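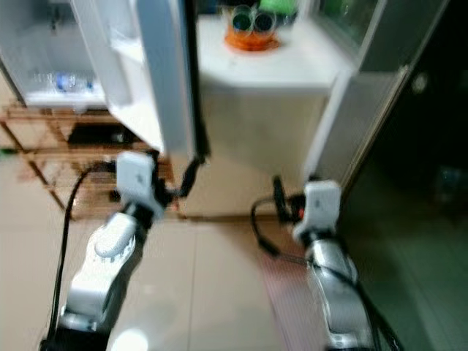 How does a town buy a tram?

By Danish Naqvi
15 shares | 2 comments

When your family needs a new bicycle, you go to a shop and you choose one. A tram is more difficult. No shop has it on the shelf, and it must be built specially for the town.

Let us take the town of Barrientos, which wants 15 new trams. First, the people in the town office write a long list of wishes. How wide must the doors be? Can a wheelchair roll in easily? The list of Barrientos has 310 pages!
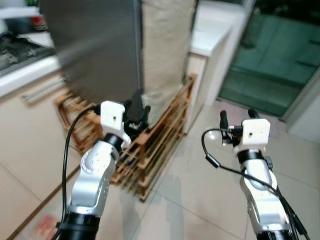
Wooden rack with slats on a light tiled floor.

Then the town shows the list to everybody, and asks the factories: who can build this, and for what money? Such an invitation is called a tender. The answer of each factory is called a bid.

Two factories, Sirna and Florkine, send their bids before the last day. The envelopes stay closed until then, so that one factory cannot look at the price of the other. It is a little like a drawing contest where you must cover your paper with your hand.

The cheapest bid does not always win. The town gives points for the price, but also for quiet wheels, for safety and for repairs during ten years. The bid with the most points wins, and both sides sign a paper with their promises. This paper is the contract.

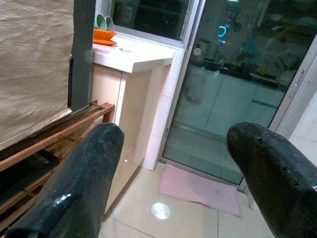 A beige roller blind and a shoe rack with brown shelves.

The factory that has lost may ask why. The town must then explain its points.

Comments (2)

tramfan10: My son asks who drives the first one. Is it the factory or the town?

Mrs. K: We read it in class, thank you. The word "bid" was new for many.

Get our newsletter for young readers every May. Enter your email. We use cookies to remember your settings. OK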